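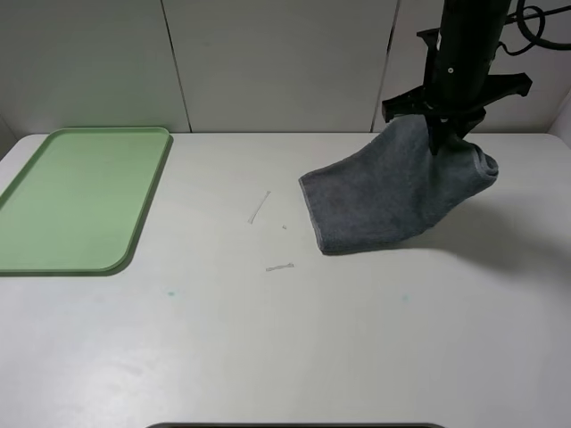 Capillary matting

Print | E-mail

Capillary matting is an absorbent fabric laid under potted plants to water them from below. One end sits in a reservoir, and the pots draw up moisture through their drainage holes. It is used mostly for seedlings, African violets and other plants that dislike wet leaves.

History

Felt mats were in use at the Clutberg nurseries before plastic trays became common. The grower Primo Cirillo laid them on 518 feet of bench there and raised nearly 2,000 primroses a season. Svyatoslav Stetsiuk later described the method in a booklet published at Furham.

Use

The mat is cut to fit a level, watertight tray or bench and soaked before the pots are set down. Pots need flat bases with open holes. Clay pots with thick bases often need a short wick.
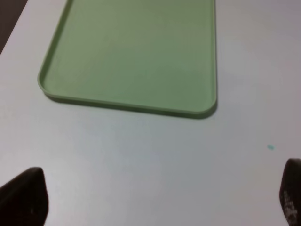 A shallow plastic tray with a low rim.

Mats are rinsed every 3 weeks to remove algae and fertilizer salts. Fungus gnats can breed in a mat that never dries. Many growers let it dry out between waterings in June and move the pots to an open surface while it is washed. 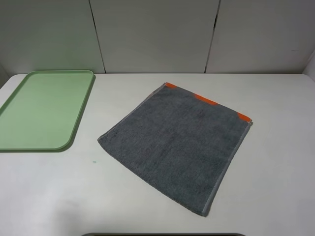
White tabletop with light gray panels behind.

See also: Wick watering; Self-watering planter; Sand bench

Print | E-mail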